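3.2. Le tri des petits fruits sur la table domestique

Le tri des tomates cerises se fait le plus souvent sur la table où l'on mange, sans plan de travail dédié. Les foyers suivis à Trunside ont rempli entre septembre et le 19 octobre 2024 un carnet de 42 entrées, dont 5 portent sur des lots mélangés, c'est-à-dire des tomates de plusieurs couleurs versées avec d'autres petits fruits ronds. Ces lots mélangés nous intéressent parce que la couleur n'y suffit plus à séparer les catégories.

Deux points ressortent des carnets. Le premier concerne la nappe. Une toile cirée à motifs gêne le repérage des fruits rouges, surtout quand l'imprimé représente lui-même des fruits. Les participants commencent alors par les jaunes et laissent les rouges pour la fin. Le second concerne le récipient. Un bol transparent laisse voir ce qu'il contient, alors qu'une boîte à bords hauts oblige à se pencher, mais retient mieux les fruits qui roulent. Le protocole Studulora n'imposait ni l'un ni l'autre.

La figure 4 montre un lot mélangé dispersé sur une nappe à fraises, avec des tomates rouges et jaunes et des fruits plus ternes, brun clair ou olive.
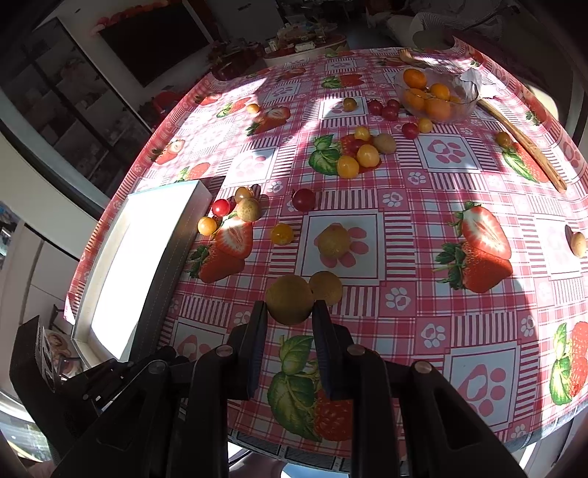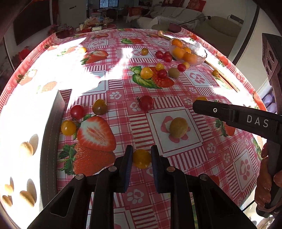

Figure 4. Petits fruits sur la nappe à carreaux et à fraises. En haut, bol en verre garni de tomates orange ; en bas, boîte ouverte contenant quatre petits fruits ronds.

Jozefína Hrnčiar nous a objecté, à la relecture de cette section, que le motif de la nappe compte moins que l'ordre dans lequel les fruits sont versés : chez elle, les rouges restent pour la fin même sur une table nue, car on les garde pour les manger. Les carnets ne permettent pas de trancher, l'ordre de versement n'y étant pas noté. Nous l'avons ajouté à la grille utilisée pour le second site, à Wike.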